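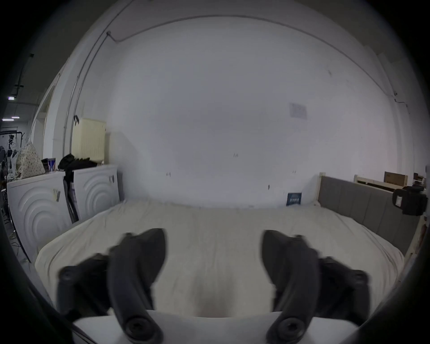 Week Three of the Bed-Making Sessions

The third week of demonstration work for the Imolach project concluded on Monday. This entry records what was done, what was changed, and what remains open before the sessions move to the Amevside apartments.

The task for the week was the straightening of a sheet on a large bed. The operator carries a hand-held gripper, closes its two fingers on a portion of the fabric, draws it toward a corner or an edge, and releases it. The recorded motion later serves as training material for the robot arm at Gakatska. No arm is present during these sessions, and the operator is free to walk to either side of the bed as needed.

Each demonstration begins with the sheet creased and out of place. In the first week I arranged the starting folds with some care, and the review of that material showed that I had favored the same patterns repeatedly. The sheet is now lifted and dropped before every attempt. The results are less convenient for the operator and, in my judgment, more useful for training.

A total of 144 demonstrations were completed, of which 15 were set aside. Most of the rejected attempts shared one fault: the fingers closed on the sheet and the mattress cover together, and the pull had to be repeated. A lower approach angle reduced the problem, although it requires the operator to bend at the waist, and sessions have been shortened for that reason. I now stop after 14 attempts and rest before beginning again.

Speed was a second matter. My natural pace when making a bed is considerably faster than the pace requested in the Mendoza guidelines, and a quick sweep of the gripper produces blurred footage at the moment of contact. I have adopted the practice of holding still briefly before each grasp and again after each release. The pause feels unnatural — it has become easier with repetition.

Two questions have been submitted to the project office. The first is whether a light-colored sheet should remain the only one in use, given that wrinkles in pale fabric can be difficult to distinguish. The second is whether a demonstration may include smoothing with the back of the fingers, a motion the arm may not be able to reproduce. I have refrained from using it until a reply is received.

The target for the full series is 850 demonstrations. Work on pillowcases will begin in October, after the gripper has been recalibrated and the finger pads inspected for wear.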